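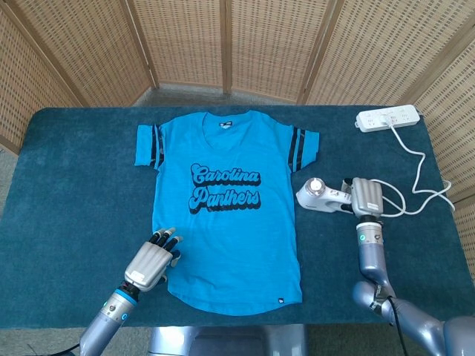 Has anyone run a joint offer with another local business?

Zewditu Tefera
Hello all! I have a small gift shop in Paletholm and the Wako café next door would like to share a voucher with us in September (money off theirs with every purchase of ours). I'm thrilled, but who pays for the printing, and how do we tell if it's working?

Pravham Pete
We split it down the middle. Had 900 printed, 153 came back. Put a different code on each shop's batch, love, or you'll never know whose customers are whose!

balluvbridge_books
Depends on the café really. Ours fizzled out. Do agree an end date in writing first, even if you're great friends.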